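How to remove old marker from a whiteboard that was not wiped for months

Posted in Home & Office > Cleaning

Hello to all. I teach evening language classes in a rented room in Drostivholm, and in November I got the key to a second room which was closed for a long time. On the wall there is a big whiteboard, full of somebody's grammar tables in blue and red. I tried the dry eraser and almost nothing came off. With water it became a gray cloud, but the lines are still there.

A new board of the same size costs 2,775 at the shop, and a used one was offered to me for 1,410 without delivery. I would like to avoid both. Can I use strong cleaner, or will I destroy the surface? I also don't know if the board is enamel or the cheap painted kind. A magnet holds on it, if this helps.

Thank you in advance.
Hakim Tambunan

3 replies

Slanina
Just use nail polish remover, it takes everything.

Jasen
Please be careful with the advice above. Acetone is okay on enamel, but on a painted or melamine board it can make the surface dull, and after this every new line will stick even more. A magnet doesn't tell you which one you have, because painted steel also holds it.

I would go in this order, and always first in a corner:

Draw over the old line with a fresh dry-erase marker, cover it completely, and wipe while it is still wet. The solvent in the new ink softens the old ink. It looks stupid but for me it works on most lines. You will use up one marker, maybe two.

For what remains, take rubbing alcohol on a soft cloth. Do small areas and turn the cloth often, otherwise you only move the color from one place to another. Open the window.

At the end wash with water and one drop of dish soap, then clean water, then dry it well. If you skip the clean water, the soap film stays and the markers will write badly.

Don't use scouring powder or the rough side of the sponge. Small scratches catch ink and you can't repair them.

Also look at your eraser. When the felt is full of old powder it only paints the board gray. I beat mine outside against a wall and vacuum it, and twice a year I buy a new one.

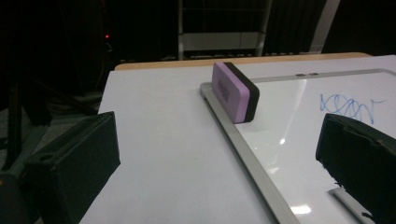
Kakon
I agree with Jasen about the order, but I would wait 20 seconds after putting on the alcohol before wiping. Red was the worst color on our board, and it needed three rounds. If you still see a pale shadow after everything, leave it. From the second row the students don't see it.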